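4.2 What people told us about resting

I'll admit I went into this part of the study expecting very little. We had 219 people on the books, all of them trying the Kurnari breathing routine before bed, and I figured most would drop it by the second week. They didn't! Over 100 were still filling in their sleep diaries in April, and some had started adding notes in the margins (my favorite part, if I'm allowed one).

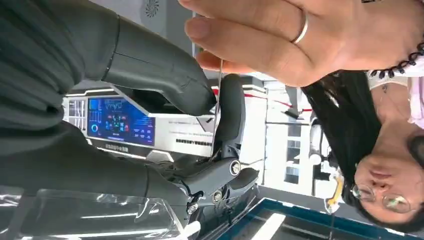
The notes were mostly about mornings. People wrote that they got up easier, or that they'd stopped reaching for coffee first thing. A few said they felt no different at all, and I've kept those in, even the grumpy ones. Gemma Sorrentino read every diary a second time and sorted the comments by mood, using the Cikik scale with its 12 steps, and we disagreed on only two of them.

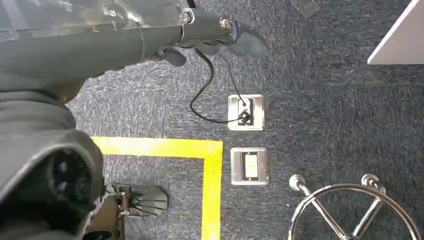 Now, a diary is a diary, and folks who like a routine will write nice things about it. So I wouldn't lean too hard on the energy scores in Figure 2. The bedtimes are a different story, as they came from the Netex wristbands and nobody had to remember anything.

Figure 2. Self-rated morning energy by week, diary group only.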